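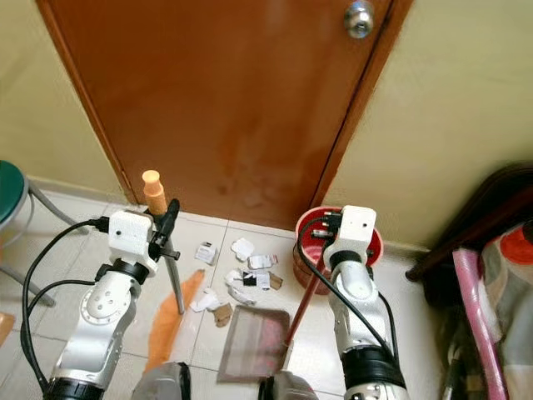 Broom in one gripper, dustpan in the other: a two-armed robot running Drasura at floor level.

Prorkside releases Drasura 8, planning software for people with crumbs

Prorkside has released Drasura 8, its planning software for two-armed robots, in April. The new version plans both arms together, so the dustpan knows what the broom has in mind.

Earlier versions planned each arm separately and let them argue. Drasura 8 was tried on 46 household chores, and sweeping caused the most swearing.

"We have written more than 200 pages on holding a dustpan still," said Areeba Dogar, head of planning. "My mother covered it in one sentence, and loudly."

Existing Drasura users can upgrade free of charge. Release notes, including 89 fixes, are on the Prorkside website.

Press contact: Reto Zwahlen, Prorkside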